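How Does a Robot Learn to Use Its Hand?

Think back to when you learned to tie your shoes. Somebody probably sat down beside you, made the loops slowly, and then did it all over again (and again, and again!) until your own fingers got the idea.

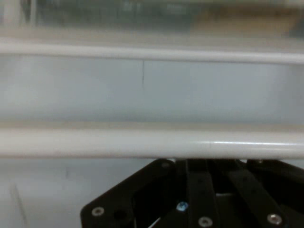 Robots can learn in a way that is a little bit like that. They need somebody to show them, and they need to be shown a great many times. Each time a person shows the robot how to do a job, from the start all the way to the end, we call it an example. A big pile of examples is what a robot learns from, in the same way that you might learn a song by hearing it over and over in the back seat of the car.

At the Nallus workshop, Mahmoud Naciri spends most of his mornings making examples. One of the jobs he teaches is putting a cup on a shelf. He guides the robot's arm over to the cup, closes the gripper (that's the robot's hand), carries the cup across, and lets go. Then he puts the cup back, only not in quite the same spot, and starts over. In June he made 310 examples of that one job, and he says he was dreaming about cups by the end of it.

Now, you may be wondering what the robot keeps from all this. It keeps two things. The first is how it moved: how far each joint turned, and when the gripper opened or closed. The second is what it saw, and for that it has a small camera fixed close to its gripper, so the camera goes wherever the gripper goes. Imagine having an eye on your wrist! When you reached into your backpack, your eye would go right in there with your hand. Things very near would look enormous, and things far away might be nothing but a blur. You would also see quite a lot of your own fingers.

That sounds like a funny way to look at the world, but it suits a robot very well. The tricky part of picking something up comes in the last little bit, when the hand is almost touching it, and a camera on the wrist is right there to see.

Why does Mahmoud keep moving the cup? Well, suppose you had only ever practiced catching a ball thrown from the very same place. You'd be wonderful at that one throw, and then your cousin would toss you one from the porch and it would bounce off your knee. A robot has the same trouble. If the cup is always in one place, the robot may learn to reach for the place and never learn much about the cup. So Mahmoud moves it to the left, turns the handle around, swaps it for a taller one, and sometimes closes the curtains so the light changes.

Not every example gets kept. Arvo Jääskeläinen watches the recordings in the afternoon with a big mug of tea, and he takes out the ones where something got muddled, such as a recording that stopped too early. The good ones go to a computer, which searches through them for patterns: when the camera sees this, the arm usually does that. Bit by bit, it gets better at guessing what the arm ought to do next.

Then comes the part everybody in the workshop likes best, when Mahmoud takes his hands away and the robot has a try by itself. Sometimes it misses, and then it's back to making more examples of whatever went wrong. For the next job, which is hanging up a towel, he is planning to make 900.

Try it at home: ask a friend to close their eyes, and teach them to put a spoon in a bowl by gently guiding their hand. Do it 4 times, then let them try alone. Now move the bowl a little and see what happens!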